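4.2 Picking thin things out of a pile
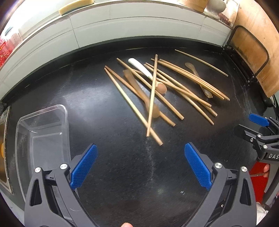 Figure 3. The chopstick pile on the black countertop, from the camera on one of the two hand-held grippers. Blue textured finger pads at the bottom, clear plastic container at lower left.

4.2.1 Why chopsticks

I'll admit that I chose this task mostly out of spite. Our earlier tests with mugs and sponges had gone so smoothly with both sets of finger pads that the comparison told us next to nothing, and I wanted something that would make at least one of them look bad. A heap of chopsticks does that very nicely. They are thin, they roll, they lie across each other at every angle, and when you pull one out the rest tend to shift, so whatever plan you had a moment ago is no good any more. We threw in a few wooden spoons as well (Figure 3), mainly because their bowls give the fingers something wider to close on and I was curious whether people would go for those first.

We compared two pads. The Stenda pad is the softer one and has a fairly deep surface pattern. The Pruvometti pad is stiffer and flatter, and on paper it ought to be better at getting a fingertip down against a hard surface. Everything else stayed the same: same gripper body, same camera, same kitchen in Erville, same operator (me, for my sins). Each pad got 100 attempts. An attempt began with the jaws open above the pile and ended when a stick was either let go inside the container or dropped anywhere else. If I came up with two sticks at once I scored it as a miss, even if both of them landed where they should. That may sound harsh, but the Kouris controller we want to train afterwards has to hand over single items, and I didn't want it learning bad manners from me.

4.2.2 What the camera could and couldn't see

The wide lens bends the straight lines near the top of the view quite badly, as the tile joints in Figure 3 show. I had expected this to be a nuisance and it hardly mattered, as the part you need for grasping sits between the open fingers, where the bending is mild. The trouble was colour. Tan sticks against a black worktop are lovely to look at and easy to pick out. Tan sticks on top of other tan sticks are another matter, and in the middle of a pile I often couldn't tell from the recording which end belonged to which stick. I went back and labelled those clips by hand – twice, in fact, as my first go didn't agree with itself.

4.2.3 How the pads got on

The softer pad won, and by more than I'd have bet on. Over both sets of attempts we had 119 clean single picks, and the Stenda pad made the larger share of them. Its usual failure was a double: the soft surface squashed round a neighbour and brought it along for the ride. The Pruvometti pad hardly ever did that. It failed by pinching a stick slightly off centre, so that the stick swung round as I lifted and slid out. When a stick lay on its own, flat on the counter, the stiff pad was the nicer of the two to use and I'd pick it again tomorrow. Inside the pile I found myself dreading it.

The spoons were less interesting than I'd hoped. Both pads coped with a handle, and neither did well when I went for a bowl from above, as the rounded wood simply squeezed out from between the fingers.

One caution before anyone quotes the total. I got better as I went along, and although I swapped pads every few attempts to spread the practice out, I can't promise that it evened up completely. We repeated a short run in August with a fresh operator and saw the same order of pads, but that run was too small to put a number on. The arm-mounted version of the test is in Section 4.3, where the stiff pad does rather better.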